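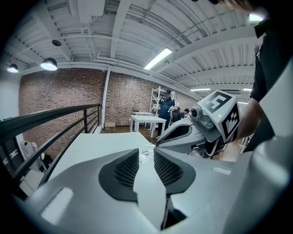

What makes a clear bag harder to pack than a box of the same volume?

A bag has no fixed shape until something is inside it, so the packer has to find the opening, make room and hold that room open while the contents go in.

3.2 Clear bags on a flat table

We came to film bags late in the project and they quickly became our favourite part of it. Boxes and tubs had behaved much as the packing literature said they would. Bags did something new with nearly every item, and the notes kept by the second author for this part of the study run longer than those for all the rigid containers together.

The Butcombe set consists of 29 clear bags with their contents, sorted by how the film sits once the item is in. In the first group the film lies close to the item and the surplus gathers at one end as a loose flap. In the second the bag is wider than its contents by a good margin, and the item can slide from corner to corner when the bag is lifted. The third group, which Aigner named "pillows", traps enough air to keep its shape for a while after closing. The boundaries are not sharp. A pillow that is pressed flat by the palm before the fold is made will usually end up in the first group, and we recorded it there.

Printed labels turned out to matter more than we had planned for. A label stiffens the film beneath it, and a crease that is travelling across the bag tends to stop at the label's border and turn along it. This is lovely to watch, and useful as well: Shehu found that packers who folded parallel to the label got a flatter parcel than those who folded across it, with the same bag and the same contents.
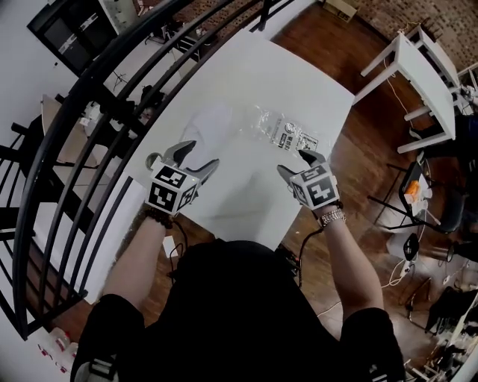
Figure 3. Clear plastic bag with a printed label, on the white table.

Table colour deserves a remark. On a white surface the edge of an unprinted bag is easily lost, and what the eye picks up is the highlight along each crease. Coloured mats would have helped, but most of the packing benches we visited in December were pale, and we wanted to keep that difficulty in the study. Packers dealt with it in a practical way. They swept a flat hand inward from the side until the film bunched up, then worked from the bunched part.

Closing was done by folding only, with no tape or heat seal. A fold of 30 mm was the standard, made twice for the wide bags. The flap was then tucked under the item so its weight would hold the fold. Moldovan suggested tucking before the second fold – a small change, and a really satisfying one for heavy contents – and both orders are reported in Section 4.
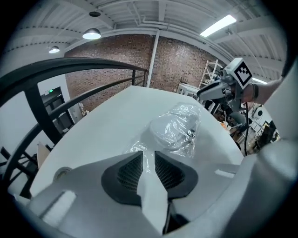
Should the loose flap be folded before or after the item is centred in the bag?

Centring comes first in our procedure, as a flap folded too early pulls the item back toward the opening and the fold has to be made again.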